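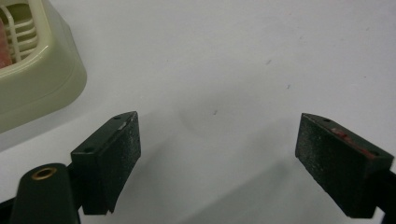
About Cerncombe

Cerncombe packs and sorts small household goods for other companies. We have 70 people on the payroll and ship up to 4000 parcels on a busy day in December. Gualtiero Sanna opened the first packing room, and his old desk is still by the loading door.

People usually come to this page to ask about the robots, so let's get to them. We were slow to buy in and we're still not sure the sales pitch holds up. Ukar, our gripper project, was supposed to free staff for "higher-value work." So far a good part of that work has been teaching the gripper to pick things up.

What has changed: less lifting at the end of the line, more standing at a table, more time writing down what went wrong. Some of our packers like it. Some asked to go back to the line, and we let them. Catrin Cadwaladr runs training and will tell any vendor to their face that a demo is one thing and a Tuesday night shift is another.

Our rules are short. No one's hours are cut on the strength of a forecast. The people at the station decide when a task goes back to hand packing — not the office. Pads and fittings are checked at the start of each shift, on paid time.

Renzo De Luca handles visits and job questions. Ask him about pay bands too — they're posted in the break room.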